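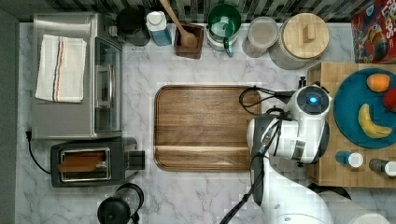

NOTA DE PRENSA

Florkura lanza Zokgate, su parrilla de gas portátil para terraza y camping

Ukholm, mayo. Ya a la venta. Florkura presenta Zokgate, parrilla plegable de 4 quemadores, patas desmontables y bandeja recogegrasas extraíble. Pensada para terrazas pequeñas, furgonetas y parcelas. Se monta sin herramientas.

«Nos la pedían los clientes desde la temporada pasada, sobre todo los de camping», comenta Hedvika Matoušek, directora de producto. «La tapa nos dió bastante guerra, al final cierra bien.»

Encendido piezoeléctrico, termómetro en la tapa, rejilla de hierro fundido. Funda aparte. Colores: negro y verde oliva (el verde, a partir del viernes).

Disponible en más de 300 puntos de venta y en la tienda online de Florkura. Distribuye Ebrahimi. Recambios de quemador y regulador garantizados 9 años. Pedidos de tiendas, mínimo 6 unidades, portes incluídos.

Contacto prensa: Reda Samir, Florkura, oficina de Ukholm. Muestras para medios bajo petición, hasta agotar.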